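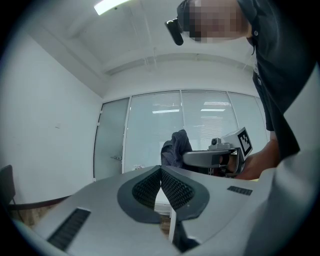

Cash receipts posted to the wrong period after March close

rlaitinen
Our receivables subledger and the control account in Lumov differ by 298.00 after March close. One customer (Stivville) paid in March, but the receipt was keyed with an April posting date. The aged debt report takes the receipt date and the ledger takes the posting date. Do I reverse and repost, or leave it as a reconciling item?

Keskinen_J
Reverse and repost. The bank date is the receipt date. If the period is locked, ask for it to be reopened for that one journal.

scollado
Disagree. Reopening a closed period for 298 is out of proportion. List it on the March reconciliation with the reference and let it clear in April. We do this under a limit of 500.

Keskinen_J
Then your bank reconciliation carries it as well. Two reconciling items for one receipt.

scollado
Yes, and both clear on the same entry.

minttu.h
Check the report settings before doing either. In Lumov the aged debt report has an "age by" field and a separate "cut-off by" field. If cut-off is set to receipt date, the report will never agree to the ledger when the two dates fall in different months. Set cut-off to posting date and rerun as at period end.

rlaitinen
Cut-off was on receipt date. Rerun on posting date and the difference is nil. The receipt still sits in April though, so Stivville shows as 52 days overdue at March end when they had paid.

minttu.h
That part is a date error and the report can't fix it. Put a note on the account so they don't get a reminder letter.

Keskinen_J
I would still repost it. The debtor balance is overstated at period end, however small.

vkemppainen
Who sets the limit at your place, Raimo? At Rantala it is 100 and anything above goes back into the period.

rlaitinen
No written limit here. I have asked the financial controller and will leave March locked until I get an answer.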